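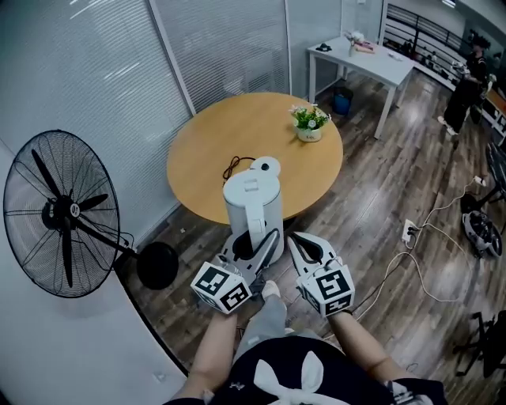 Kettle and tea table helpers wanted for the guest flats (part-time, from September)

Folico looks after short-stay flats for people who come to the city for work or for a hospital visit. In each flat we keep one corner for tea and coffee: a table, an electric kettle with its cord, cups in the cupboard, usually a small plant. Guests write to us about this corner more than about the beds. When the kettle is full of white scale, or the cord is hanging where a child can pull it, they are unhappy for the whole stay.

For this reason we are looking for two persons who will take care only of the tea corners and the small appliances. The cleaning of floors, bathrooms and linen is done by another team and is not part of this job.

What you will do

Empty the kettle, look inside it and remove the scale when needed. We use citric acid, which we provide.
Wipe the kettle from outside, also the lid and the handle, with a cloth that is damp and never dripping.
Check the cord and the plug. If you see a cut or a brown mark, do not repair it. Put the kettle in the red bag and take a new one from the store.
Coil the cord loosely and leave it on the table, so the guest can choose the socket.
Wipe the table with the grain and dry it. On the light tables a wet ring stays for a long time.
Water the plant a little. Turn the pot if the leaves lean to one side.
Dust the fan in the months when we put fans in the flats, and dust the window blinds from top to bottom.
Write in the flat book what you have changed.

One flat takes 30 minutes when nothing is broken. You will have 5 flats in one shift, all in the Skustari building, so there is no travelling between them. The lift works, but the store room is in the basement and the last stairs must be walked.

Who we are looking for

You like small things to be in order and you do not mind to repeat the same work. Experience in a hotel or a café is welcome, but we will teach you. You should be able to read simple instructions in English and to write short notes. Your accent and your grammar are not important for us – the writer of this advertisement also learned English as an adult.

Please wear closed shoes and clothes in which you can lift your arms. We give gloves and an apron. Trousers of any colour are fine.

Working hours

Shifts begin at 10:30, after the guests have left, and finish before the new guests arrive at 15:00. You can take three or four shifts a week. We make the plan one month before and we try not to change it.

How to apply

Write a few lines about yourself and leave them at the Folico desk, Skustari building, room 427, or put them in the letter box next to the door. A CV is not necessary. Please say which mornings you are free and if you have any allergy to citric acid or to plants.

We will invite you for one trial shift, which is paid as a normal shift. Bring a document that shows you may work here.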